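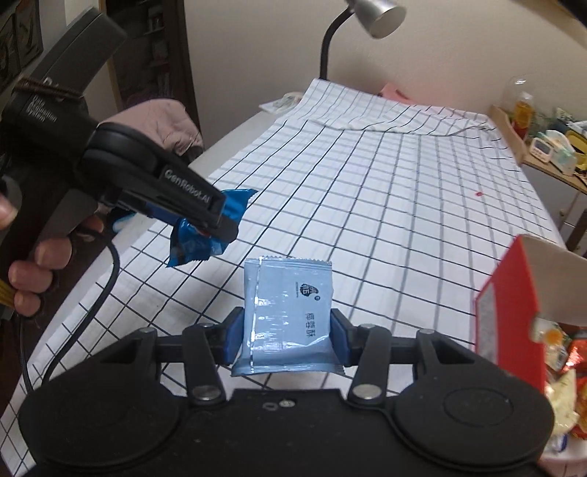

Grirkora Assorted Wrapped Snacks, Bulk Case

Institutional Supply Catalog, Pantry and Refreshments
Last updated: October

The Grirkora assortment is a mixed case of small snacks and sweets, each sealed in its own film wrapper. It is supplied to reception areas, meeting rooms, staff pantries, waiting rooms and student common rooms through Drullden Institutional Supply, Romville. Orders are accepted from registered accounts only. The assortment is not sold over the counter at the Romville warehouse.

General description

Each piece is packed individually in sealed film with a crimped closure at the ends. The pieces vary in shape. Flat, squarish packets hold crackers and pressed rice snacks. Twisted and pointed wrappers hold candies and filled sweets. Wrapper colors and printing differ from one variety to the next and change from time to time with the manufacturer. Much of the assortment is imported, and a number of wrappers are printed in Chinese only. An English ingredient card is enclosed in every case and should be kept with the snacks wherever they are set out.

The contents of a case are selected by the packer. Customers who require a fixed proportion of savory to sweet pieces should order the single-variety cartons listed below.

Case sizes

Full case: 640 pieces, assorted, in inner bags inside one shipping carton. The inner bags are not labeled for individual resale.

Small carton: 100 pieces, assorted, in one inner bag. Suitable for a single meeting room or a small office.

Single-variety carton: 100 pieces of one variety. Available in plain rice cracker, seaweed rice cracker, sesame crisp, milk candy and filled wafer. Milk candy is not shipped between June and September.

Sample pack: one per account. It contains 2 pieces of each variety in current supply, with the ingredient card. There is no charge for the sample pack when it is sent with another order.

Individual pieces are not priced for resale, and the varieties within the assorted case cannot be exchanged for one another after packing.

Ingredient and allergen information

The assortment contains wheat, milk, soy and sesame. Certain varieties contain peanut, egg or shellfish-derived seasoning. All varieties are packed in a facility that handles tree nuts. The assortment as a whole is therefore unsuitable for any room designated nut-free, and removing particular pieces by hand does not make it suitable.

The ingredient card lists every variety by name, with the characters as printed on the wrapper alongside the English name. Where a variety has been replaced during the year, the card in the case takes precedence over the printed catalog and over this page. Cards from earlier cases should be thrown away when a new case is opened. Replacement cards may be requested from Loretta Alcantara, Pantry and Refreshments, who also handles written allergen inquiries. Please allow two working days for a reply and include the lot code from the side of the carton.

The assortment is not certified kosher or halal. Gelatin of animal origin is present in some of the soft candies.

Sites serving young children should note that several of the candies are hard and small. The assorted case is not recommended for children under five. Plain rice cracker, ordered as a single-variety carton, is the usual choice at family reception desks.

Storage

Store cases in a dry room at or below 69 °F, off the floor and out of direct sunlight. Chocolate-coated and milk-based pieces soften above this temperature, and the surface may turn pale after cooling. Such pieces are safe to eat but are not accepted for return.

Do not store the assortment in a refrigerator. Cartons should be kept apart from cleaning supplies, coffee and scented soap. An opened inner bag should be folded over and clipped, or emptied into a lidded bin.

The best-by date is printed on the carton and on most wrappers. Dates on imported pieces are often given with the year first, followed by the month and the day. Rotate stock so that the earliest date is used first. Full cases are shipped with no less than four months remaining.

Setting out

The pieces may be offered in any clean, dry container. Most sites use a shallow bowl or tray for meeting rooms and a divided bin in the pantry. The Wogan divided bin, listed separately, has a removable center wall and a hinged lid, and the contents of one small carton fit in it with the wall in place.

When filling a bowl or bin:

Check each packet for a complete seal at both ends. Flat packets are filled with a small amount of air and should feel slightly firm when pressed. A packet that lies limp, or one with a split along the seam, should be discarded.

Place cracker packets upright or on top. Candies placed over crackers will break them.

Set the ingredient card beside the container, facing the person choosing.

Empty and wipe the container before refilling. Crumbs and loose sugar collect at the bottom even where every piece is wrapped.

A small waste bin should be placed within reach. The wrappers are mixed film and are not accepted in the paper or bottle streams at Romville sites. Other sites should consult their own hauler.

Pieces left over from a meeting may be returned to the pantry bin provided that the wrappers are intact and clean. Pieces that have been opened, or that have been in contact with plates or cut fruit, may not be returned.

Opening the packets

Flat packets open most easily at the side of the top seal, where the toothed edge gives a starting point for the tear. Pulling the two faces of the film apart tends to scatter the contents. Pointed wrappers can be opened by tearing across one end. Visitors who find the film difficult to grip should be offered help or a pair of scissors, and sites that serve many older visitors may prefer the filled wafer carton, which has a wider end seal than the other varieties.

Ordering

Orders are placed through the account portal or on the standard requisition form, under Pantry and Refreshments. State the case size, the number of cases and the delivery point. Requisitions received by noon are picked the same day. Standing orders may be set at two-week, monthly or quarterly intervals, and may be paused for holiday closures with one week's notice.

The full case is charged at the contract rate shown in the account portal. Small cartons carry a slightly higher rate per piece. Delivery within Romville is included for accounts with a weekly route stop. Other addresses are charged according to the freight table.

Departments sharing a case should name one receiving department. Drullden does not divide invoices among cost centers once an order has been picked. Emmett Marchetti, Account Services, can set up a shared delivery point before the first order is placed.

Receiving and returns

Cartons should be opened and checked on the day of delivery. Some crushed crackers are to be expected in any mixed case and do not count as damage. A claim may be made where:

- the shipping carton is wet, punctured or crushed at delivery
- an inner bag has burst
- the ingredient card is missing or does not match the lot code
- the best-by date is earlier than the stated minimum

Claims should be sent to Returns with a photograph of the carton label. Keep the carton until the claim is closed. Food products are not taken back once an inner bag has been opened, except under a recall notice.

In the event of a recall, the named contact on each account is notified by telephone and in writing. The lot code identifies the case and not the separate pieces, so any bowl or bin filled from an affected case must be emptied in full. Account contacts should be reviewed each year. Changes are made by Rafferty Park in Account Services.

Changes to this listing

Seaweed rice cracker has been added to the single-variety cartons. Coconut candy has been withdrawn by the manufacturer and no longer appears in the assorted case, although cases packed before the change may still contain it and carry the earlier card. The full case now ships in a shorter carton of the same footprint, and shelf labels showing the former height may be left in place.

Related items

Wogan divided bin, with lid
Wogan shallow tray, stackable
Card holder, tabletop, for ingredient card
Bag clips, plain, packet of ten
Grirkora tea sachets, assorted

Inquiries

Product and allergen questions: Loretta Alcantara, Pantry and Refreshments
Orders and shared delivery points: Emmett Marchetti, Account Services
Account contacts and recall notices: Rafferty Park, Account Services
Returns and damage claims: Demetrius Tillman, Romville warehouse, receiving window open until 3:30 p.m.
Catalog corrections: Vira Kovalchuk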